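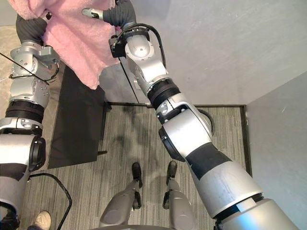
Section 4: Folding Terry Towels

Terry cloth is the most forgiving fabric in the linen closet, and once you have the hang of it a fresh stack of towels takes hardly any time at all! This section covers the Brito fold, which we use for every bath and hand towel in the Nirnden guide. It makes a thick, soft bundle with all the loose edges tucked inside, so you can pull one off the shelf and leave the others standing.

Before you start

Check that the towel is completely dry, including the hems, which hold water longer than the pile does. You will need a clear, flat surface a little bigger than the towel opened out. A table, a bed or a folding board will all do the job.

CAUTION: Do not fold a towel that is still warm from the dryer. Spread it out and give it 20 minutes first. Folded warm, it holds creases and can smell stale by morning.

4.1 Finding the corners

1. Pick up the towel by any corner and let the rest drop.

2. Run your free hand along the nearest hem until you reach the next corner, then pinch it. Keep hold of the first one.

3. Lift both corners to the same height. If the towel bunches in the middle or droops to a point, you have probably caught the side of it somewhere below the corner. Let go with one hand and follow the hem again.

4. Draw your hands apart until the top edge is straight, and give the towel two good shakes. This fluffs up the pile beautifully — you can feel the difference right away.

NOTE: Large bath sheets are easier to shake out if you hold them well out in front of you, clear of the floor.

4.2 Making the fold

5. Lay the towel flat with the care label facing up, and smooth it from the center out toward the hems.

6. Fold one long side in to the middle, then bring the other long side over the top of it. You now have a strip three layers thick.

7. Bring the short ends together, hem to hem.

8. Fold once more and turn the bundle so the rounded edge faces you.

TIP: Press with your palms, lightly. Terry cloth likes a bit of air in it, and a squashed towel feels thin when you next pick it up.

4.3 Putting towels away

Stack with every rounded edge to the front, largest at the bottom. Rosângela Siqueira, who worked out the shelf plan in Section 5, keeps her stacks under 31 cm high, and they stay wonderfully straight. Put clean towels at the bottom and take from the top, so that the whole set gets its turn.

For hooded towels and bath mats, go to 4.4.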